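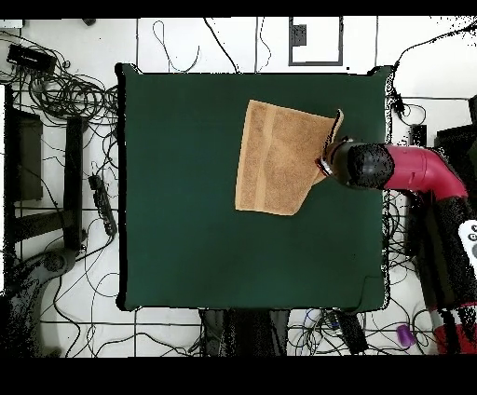
I have been trying to reduce the number of towels in this house since January, and the number has gone up.

My mother-in-law, Sumathi Marar, believes a household should be ready at any hour to dry a visiting football team. She gave us a full set when we married, then another when we moved to Zivuvdale, in case the first set had been upset by the journey. None of them may be thrown away. A towel in her view doesn't get old, it gets demoted: guests, family, swimming, car, dog. We haven't got a dog.
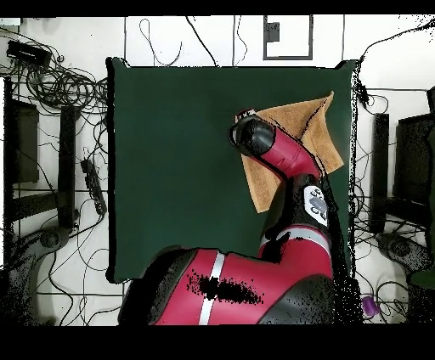
Tan towel on green cloth, mid-crumple.

The trouble with demotion is that nothing ever leaves at the bottom. I tried the charity shop on Friday and the woman at the till looked at my bag as if it were ticking. They had towels. Everybody's mother-in-law had been in. 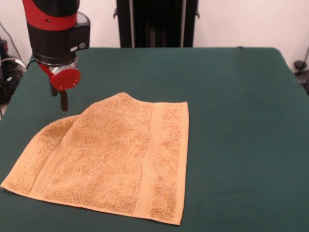
Then there is colour. I married into beige, and beige has turned out to be several religions. Sumathi can tell oatmeal from biscuit in a dark cupboard and will not have them on the same rail. I'd have called a towel like the one on the green cloth there light orange, and been corrected to apricot before I'd put my tea down. Apricot is for guests. I once used apricot on a bicycle and it still comes up at Christmas.

My friend Gönül Polat owns two towels. Two! One is on her and one is in the wash, and she has the airing cupboard of a much richer woman. I asked what happens when people stay and she said they don't, much.
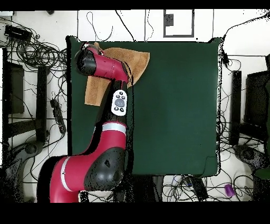

Tan-brown, folded after a fashion.

So this weekend I emptied the whole cupboard on to the landing, refolded the lot in thirds and put it all back, minus one flannel. Sumathi rang that evening. There is a sale on at Grilletti and she wanted to know how we were off for bath sheets.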